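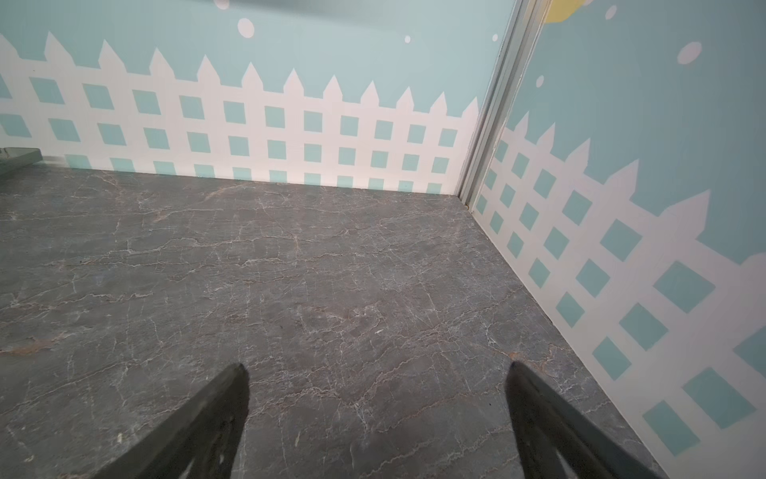 Dark grey, marble-pattern floor with white and pale pink veining.

1/7/25

Grout haze, second attempt

The Basen cleaner went on at 5 per cent dilution and sat for 14 minutes before I mopped it off. The first attempt, at 2 per cent, left a film near the skirting that showed up under a low lamp. Two rinses with plain water followed, then a dry microfibre cloth.

The Namdale sealer is a separate job. The tin says to leave new grout alone for a month, so it can wait until September, when the hall is free. I have 164 tiles' worth of joints to do and one small brush. Jandale sell a wider one, currently out of stock.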